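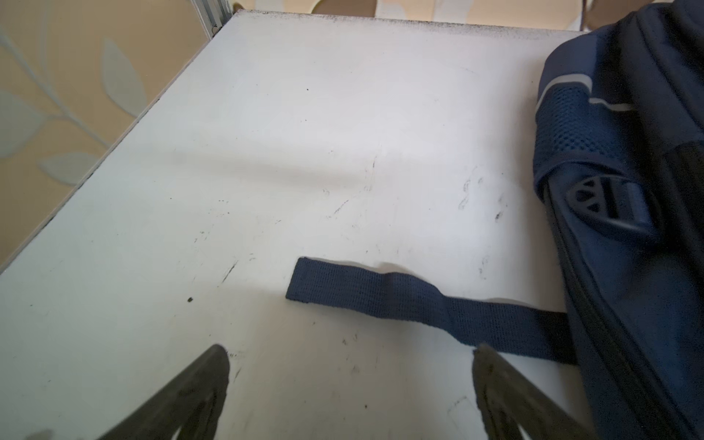 Prapai Pongsiri asked after the last session why a seam should be rated against the fabric at all, when the customer only ever sees the finished bag fail. The short answer is that a load figure for a seam says little until it is known what the cloth alone would have carried. The long answer takes up most of these notes.

Unit 7: Seams and closures in soft luggage

7.1 Terms

Seam strength is the load at which a sewn joint breaks, measured across the stitch line. Seam efficiency is seam strength divided by the strength of the unsewn fabric, given as a percent. Seam slippage is the opening of the weave next to the stitches while the thread stays whole. The last one is easy to miss in a report, as the specimen never breaks and the operator may record only the final load.

A seam has four ways to give out: the thread breaks, the fabric tears along the needle holes, the yarns slide out of the seam allowance, or the stitches unravel from one end. Record which one occurred. A number without a failure mode cannot be used to correct a pattern.

7.2 Worked case: the Gramon shoulder joint

The joint between shoulder strap and back panel on the Gramon daypack was tested in the Culamport lab. Unsewn fabric broke at 993 newtons. The sewn specimen, same width, same direction, broke at 303 newtons.

Efficiency = 303 / 993 = 0.305, or 30.5 percent

Thread broke in every specimen and the needle holes stayed round. The fabric was therefore never close to its limit, and a heavier cloth would have added cost and weight with no gain. The class should be able to name two changes that would raise the figure: a stronger thread, and more stitches per inch. A second row of stitching is a third, provided both rows share the load. Two rows at different tension do not.

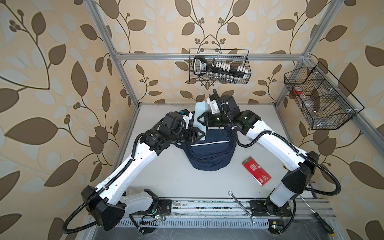 Stitch density has an upper limit. Each needle hole removes or displaces yarn, and past a certain density the holes act as a tear line. In coated fabric the effect is worse, as the coating does not close up around the thread. Start with the density given on the thread supplier's sheet, sew three trial seams on scrap, and look at the failure mode before going higher.

Seam allowance matters more for slippage than for breaking load. Loosely woven lining needs a wide allowance or a bound edge. Binding also controls fraying inside the bag, a common source of zipper jams.

7.3 Trims sewn over a panel joint

Trims are often placed where two panels meet. The trim covers the raw join and adds a layer, but it also adds at least one more row of needle holes. If the trim stretches less than the panels, it takes the load first. Test the joint with the trim on. A result from the bare joint may not carry over.

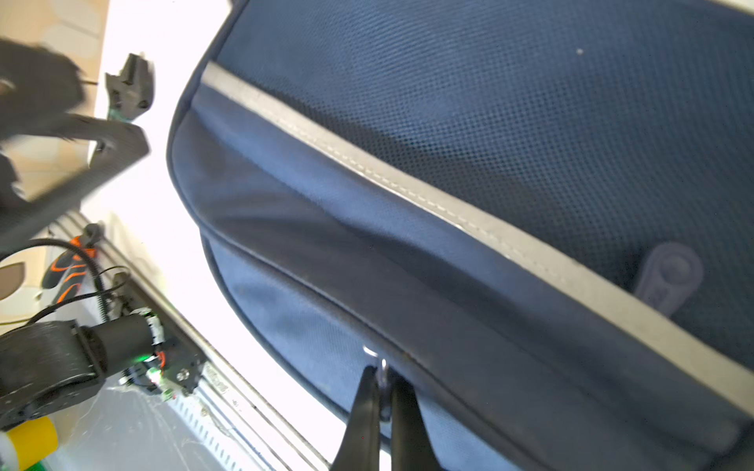
Fig. 3. Light-gray reflective strip with pale stitching, mesh-textured panel above, canvas below.

Trim tapes should be washed and flexed before the seam test if the product will be washed in use. Shrinkage in the tape puckers the panel and moves the load to the ends of the row, so backtack the ends and check them separately.

7.4 Zippers

A coil zipper tolerates curves. A molded-tooth zipper is stiffer and should be kept to straight runs or wide curves. For cycle testing, open and close the slider over its full travel at a steady rate and stop at the first cycle where the chain separates behind the slider. The Zarkside sample set stopped at 2935 cycles. The slider had spread; the coil was sound. Replacing the slider alone restored closure.

Two points for the lab report:
State whether the chain was tested flat or on the curve it will have in the product.
State whether side load was applied. A packed bag pulls the two tapes apart, and a flat test with no side load will overrate the zipper.
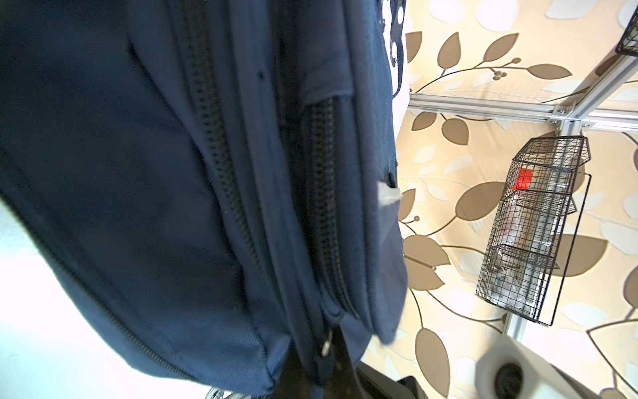
Simão Henriques objects that a side-load test is only as good as the load chosen, and that two labs picking different loads will rank the same zippers in different order. The objection stands. Within this course, use the load printed on the bench sheet and write it next to every cycle count. Do not compare counts taken at different loads.

7.5 Reading and tasks

Read the chapter on lockstitch and chainstitch in the Pattinasarany workbook before December.

Task A. A seam slips at a low load but the thread and fabric are both rated high. List the measurements needed to tell a short allowance from a loose weave.

Task B. Redo the Gramon calculation on the assumption that a second row carries half of what the first row carries. Give the new efficiency and say whether thread failure is still the likely mode.

Bring the broken specimens from 7.2 in labeled envelopes. Do not trim the loose threads.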